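Bench notebook, packing cell
Flistetti produce and gifts, back room
21 October 2023

Basket job again. Two arms, one table, fruit in its usual spots, light blue basket in the middle. The task sheet still calls this "order assembly, mixed," a title I used to hold myself, at a lower pay grade than the arms if you go by what the lease costs.

Where we are: 508 orders through the cell since it went live in July. The packing bench did 3,439 over the same stretch with people. I put both numbers on the whiteboard and someone drew a little sad face next to the first one. I have left it up. It is fair comment.

Left the layout alone this morning. Strawberries on the pink plate, apple in the clear rack, banana in the wicker. Last week's notes said the rack was throwing reflections and we should try a matte one. Purchasing says a matte one exists and is on order, the same thing they said about the stools.

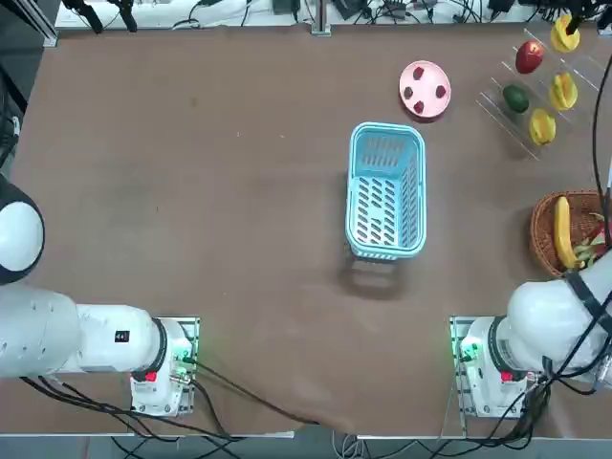 What I wanted to get down before I forget is the business with the shift handover. It used to take two minutes. You told the next person which boxes were short and whose turn it was to fight with the tape gun. Now there is a form from Giannakopoulos (our integrator, nice people, very fond of forms) and it has a field for "operator confidence." I have been writing "medium." The evening shift has been writing "yes."

Also the job titles. Three of the bench packers are now cell attendants. In practice they set out fruit for the arms, watch, and put things back where they started. One of them told me it is like hosting a dinner for two very slow guests. She also said her wrists have stopped hurting, and I am writing that down because it ought to go in the quarterly report next to the throughput and I know it won't unless I nag.

The thing that really has changed is talking. At the bench you could chat all day. At the cell you watch, and people who are watching go quiet. Break is louder than it used to be. I would move the stools so the attendants face each other across the corner of the table, if we had the stools.

Notes for whoever has the cell next:

1. Start pose first, then fruit. If you set the fruit first you end up leaning over it to get at the arms, and everyone has done this once.

2. Don't tidy the strawberries into a prettier pattern. I know. Leave them apart so the fingers have room.

3. Yellow things go in one at a time. Check the basket between picks and write down what is in it, even when it's obvious. Clumutance (the logging software) will ask you later and it does not accept "obvious." 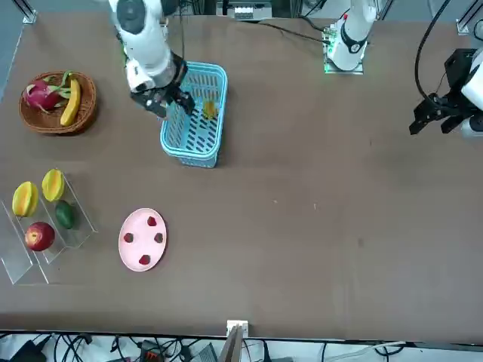
Open items

Cables. The floor under the front edge is a mess of black ones and I would like it sorted before the insurance visit. Facilities says it belongs to the cell, Giannakopoulos says it belongs to the building. I have bought a bag of cable ties out of petty cash and will be settling the matter myself.

Speed. Rurura, our sister site, claims 3,643 orders on the same setup. I asked if that was orders or picks. Still waiting. If it is picks I am going to be insufferable.

Training. The attendants get 480 minutes each on paper. Most of it is slides. I'd swap half for time at the table with the stop button in hand, and have said so on the form, in the box marked "other."

Starfruit. It rolls less than we feared and costs more than we hoped. Bench team wants to know who eats it. Keep it in the set until the end of the month, then ask again.

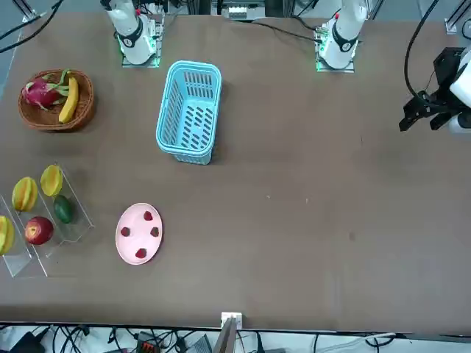

Blue basket empty, fruit laid out on the left half of the table.

Matte rack: chase purchasing again. Stools: same email.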